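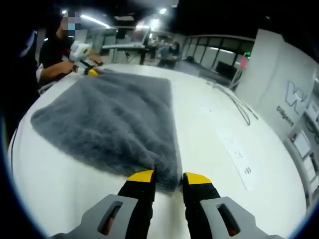

4.2 Spreading before folding

Figure 3. A gray faux-fur blanket laid out on a round white table, slightly rumpled, with a soft fold along its right side.

Most of the folding literature starts with a flat cloth. Our participants almost never did, and this turned out to be one of the happiest surprises of the study. Of the 130 folds we coded at the Bustbridge site, the ones with shaggy or plush textiles had a long opening phase in which no fold was made at all. People tugged a corner, let it go, smoothed a patch, and tugged again. We call this phase spreading, and we treat it as a part of folding in its own right.

Figure 3 shows the kind of state we mean. The blanket is open across the table, so a coder in a hurry might mark it as ready. Look at the lower right corner, though, where the fabric bunches up, and at the lower left, where it bulges toward the rim. Under the scheme in Section 3 this counts as "open, unsquared." The cloth is open enough to show its overall shape, but its corners do not yet give a folder anything clear to line up.

Pile makes this harder than we first expected. With a cotton sheet or a dish towel, a wrinkle casts a sharp line and the eye goes straight to it. Long pile has its own light and dark patches. In the gray blanket the darker charcoal shadows sit between lighter silvery clumps all over the surface, and a shallow crease can hide among them very well. Two of our coders, Nidia Chambi and Anas Rizk, disagreed more often about plush items than about anything else in the set, and nearly all of those disagreements were about whether a fold was present. We ended up adding a rule: a fold in a plush item is coded only when it can be followed along an edge. The fold on the right side of Figure 3 passes.

The edge itself is also a fuzzy thing, in the most literal way. On a woven throw, the hem is a line. On faux fur, the tufts reach past the backing by different amounts, and the outline you see belongs to the hair. Participants handled this beautifully. Several of them pinched well inside the visible outline and rolled the fabric a little between their fingers until they felt the backing. Efraín Yupanqui, who coded the hand movements, named this the "search pinch," and once he had pointed it out we found it everywhere in the plush recordings. It was rare with towels.

Table shape mattered too. We used round and rectangular tables in equal numbers, and we had guessed that the round ones would simply be a bit less convenient. The effect was richer than that. At a rectangular table people lined the blanket up with the table edge and used that edge as a ruler. At a round table there is no straight side to borrow, and a blanket can end up on the diagonal, as in Figure 3, with no penalty that the folder seems to feel. What people did was square the blanket against itself, bringing one corner over to meet another and checking the match by eye. The first fold took longer, but the later folds went just as fast as at the rectangular tables.

We left other things on the tables on purpose. Homes and workrooms are full of cables, papers, and half-finished jobs, and a bare surface would have told us little about how people fold in them. In Figure 3 the right portion of the table holds a loose tangle of thin dark cables, with a white sheet of paper or label nearer the front. Participants differed a great deal in what they did about such items. Some cleared them first, some folded in the space that was left, and a few pushed them along with the blanket as they went. Of the 40 people who took part at Bustbridge, those who cleared first made fewer corrections afterward. We are careful with this result, as the same people also tended to report folding laundry every day.

One more observation deserves a place here. Spreading did not have a clear end. We had planned to mark the moment when a participant stopped smoothing and began to fold, and for towels that was easy. For plush blankets the last smoothing stroke often became the first fold, with the hand sliding outward, catching the edge, and carrying it over in a single motion. Shiyu Tang suggested coding the overlap as its own short segment, and we adopted this for the Skudenstead recordings described in Section 5.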